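Cleaning a white board without leaving a haze
Community Help > Home and Office > Surfaces

Our office keeps a white board that is taken down and laid flat for planning sessions. Since June it has developed a gray haze that returns within a day of wiping. Dry cloths no longer remove it. Please advise on a method that will not damage the surface. The board measures 187 cm on its long side and is 11 years old.
Posted by Curcombe Office Services

Haze of this kind is usually ink residue spread thinly by a dry cloth. We recommend the following procedure for boards with a sound finish.

1. Place the board flat on a stable table. Liquid applied to an upright board tends to run into the lower edge, where it may lift the backing.
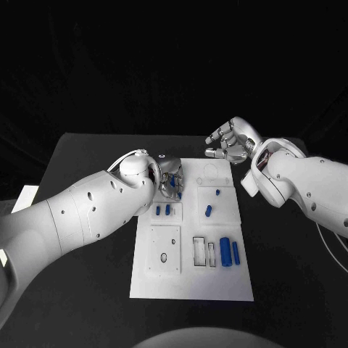

2. Mix warm water with a few drops of dish soap. Wipe the board in straight, overlapping passes with a soft cloth that has been wrung out well.

3. Rinse with a second cloth and plain water. Soap left behind will itself dry to a film.

4. Dry fully and wait 40 minutes before writing. If marks remain, apply rubbing alcohol to a small corner first - some painted finishes turn dull.

Abrasive pads and scouring powder should not be used at any stage.
Posted by Drolusitz Facilities Desk
3 members found this helpful

Just replace it. A board of that age is worn out.
Posted by Pundier

The previous reply may be premature. Users are advised to test the finish before any purchase. Draw a short line, leave it overnight and wipe it with a dry cloth. If a clean board still holds the line, the coating has likely failed and resurfacing film may be considered. Please also check the markers, as old ones often leave more residue.
Posted by Kılıçarslan Supply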